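Home | Syllabus | Handouts | Lab Hours
Print this page | E-mail this page
Filed under: Lab Safety, Week 2

Before Thursday, please read over the cable snag we had on the Wuisan picking cell, and take your time with it, as it's a gentle sort of failure and a good one to learn from.

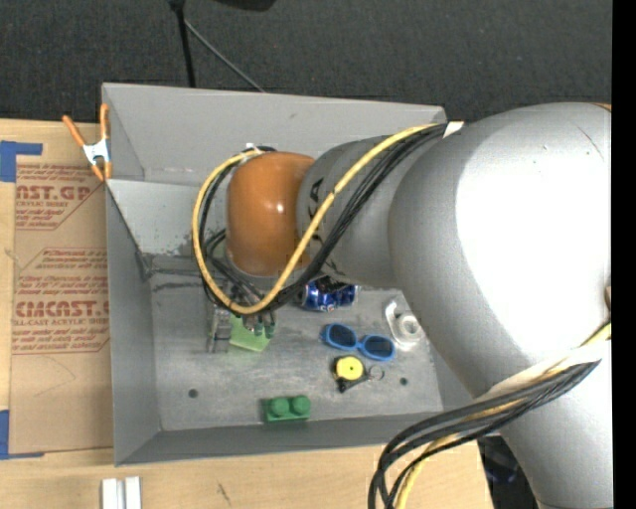 Plimbridge College, Department of Robotics and Automation

Look at the wide loop the yellow cable makes by the orange joint cover. On run 70 a loop like it caught the bin rim, and the arm stopped with fault 1310. Yanti Santoso hit the stop button, bless her! Do please check your slack before every run.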